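21/10/2021
By Reto Imhof

The bus to Dindale was late again, and Mitsuko waited with her suitcase between her feet. She had lived away for six years. In her pocket was the letter from the landlord, Mr. Doolan, who wrote that her aunt's room must be empty before the end of the month.

She had expected to feel sad. What she felt was hunger, and a small anger at the rain.

When she arrived, Mr. Doolan gave her the key and did not come up. The room smelled of soap and old tea. She opened the window and began with the clothes, as her mother had told her on the telephone.
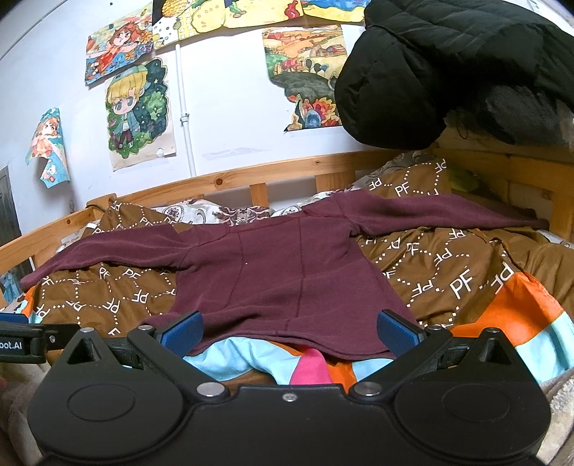 In the kitchen drawer she found 30 letters, tied together with a green string. All of them were from a man in Osden with the name Settimio. Her aunt had never spoken of any man in Osden. Mitsuko sat down on the floor and read the first one, then the second. He wrote about his pear trees, about his bad knee, about the price of coal. In every letter, on the last line, he asked the same question: "Will you come in February?"

She read until the light was gone. There was no answer anywhere – of course, the answers would be in his house, if he had kept them.

At ten o'clock Mr. Doolan knocked. He had brought soup in a pot with a towel around it.

"Did she travel in the winter?" Mitsuko asked him.

He thought for a long time. "Every year," he said. "One week. She told me it was for the dentist."

Mitsuko laughed so loudly that she had to put down the spoon. Then she cried a little, and Mr. Doolan looked at the soup with great attention.

She slept badly. Early in the morning she put the letters in her own suitcase, on top, where they would not be bent, and finished folding the rest.

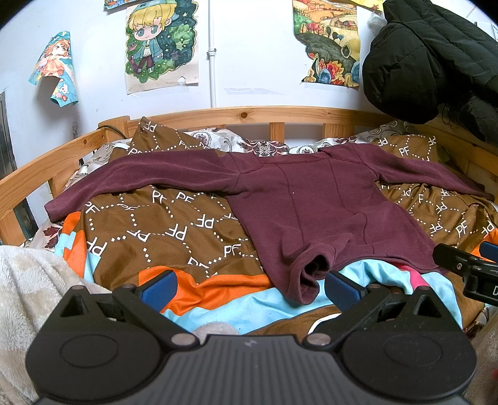 The Road to Osden

The train had only two cars and she was alone in the second one. She held the last envelope and looked at the address – Mill Street 10 – until she knew it by heart. She had not written to say that she was coming.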